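Saturday, February 9, 2019

Robot club, week whatever

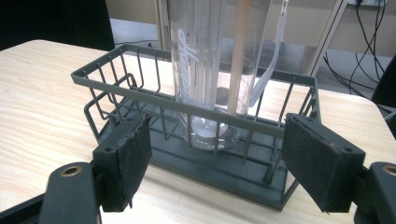

Sarmīte Mets runs our Saturday robotics club on the theory that adults learn best when mildly embarrassed, and I am learning a great deal. The task this term is Pickup, in which your team teaches a gripper to take things out of other things. We go first by hand, over and over, and the software is supposed to get the idea. My team is called Pundby, after a long argument I lost. This morning we moved on from wooden blocks to the wire basket with the clear tumbler standing in it, which is a mean thing to do to beginners. You can look straight through the tumbler to the gray rods behind it, and so, I'm told, can the software. I had requested a mug.

My technique is also under review. You are meant to come in with one finger on each side, pause, and close gently – I close like a man catching a bus. Sarmīte says the model will copy whatever I do, bad habits included, and I have not slept well since she said it.

We need 200 good tries per object before the November meet, and there are 5 objects. The Ilitz team already has 2,132 recordings and brings its own snacks. The Lovar team has 900, plus a spreadsheet that turns cells green when they are pleased with themselves. We have a shared folder called "new new final" and a strong feeling about felt pads. Mine are getting fuzzy at the edges and I would like them replaced, but the pads come out of the same budget as the coffee, so I have been outvoted twice.

Next week is the soup ladle. I have asked to hold the clipboard.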